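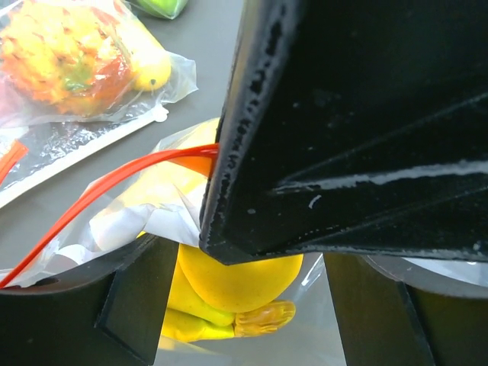 3.2 Chilled water demand in laboratory buildings

The Ullstead campus draws its chilled water from one central plant, which feeds 30 buildings through a two-pipe loop. Eleven of these are teaching or office buildings with fairly regular hours. The remainder are a mix of laboratories, animal housing, residence halls and one data center. Earlier work on campus energy has tended to treat laboratory space as a single load type. We kept the laboratories separate from one another, as their meters showed large differences even between buildings of the same age and size.

Meter readings were logged every 4 minutes at the building entrance. Each record holds supply temperature, return temperature and flow. Records with a flow of zero and a temperature difference above the sensor range were dropped, and gaps shorter than 60 minutes were filled by straight-line interpolation. Longer gaps were left empty. One building, the Chu wing of the chemistry complex, lost its flow meter early in the study period and is left out of the totals below, although its temperatures are still used in the loop balance.

Figure 4. Share of total chilled water demand by building type, averaged by hour of day. Weekends and university holidays are not included. The Chu wing is not included.

As Figure 4 shows, laboratory demand changes little over the day. Office and classroom demand rises from 6 a.m., peaks in the middle of the afternoon and drops off after 7 p.m. Laboratory demand overnight stays close to its daytime level, and so the laboratory share of the plant load is largest in the hours before sunrise. This matches what plant operators told us before the meters were installed - that night setbacks in the other buildings had done less for the plant than expected.

Most of the flat load comes from ventilation. Laboratory air is exhausted once and not returned, and every cubic foot of it has to be cooled and dried on the way in. At Ullstead the minimum air change rates were set when the buildings were commissioned and, with two exceptions, had not been reviewed. The exceptions are both in the life sciences complex, where occupancy sensors were added during a renovation. Those two buildings show a clear drop at night, though a smaller one than the design documents predicted. We found a number of zones in which the sensor was working but the control sequence had been overridden by hand and never reset.

Equipment loads were harder to separate. Plug loads are metered by floor, and a floor may hold a freezer room, a write-up area and several instrument rooms on the same panel. We used the Flotato load model to split the floor totals into base and variable parts. The model needs a list of installed equipment, and for this we relied on the university inventory, which contained 342 items above the reporting threshold. Items below the threshold are missing, as is anything bought on a grant that was still open at the time. The base load is therefore likely to be understated, and we treat the split as a lower bound in Section 4.

The residence halls are a special case. Only the newer halls are cooled from the loop, and their demand falls almost to nothing between terms. For the summer months we report them separately.

3.3 Low temperature difference at the plant

The plant was designed by the same method used for the smaller Bastasitz loop, with a return temperature high enough to keep pumping costs down. In practice the return water came back colder than design for much of the year. We checked three possible causes: oversized control valves, fouled coils and bypasses left open at the building entrance.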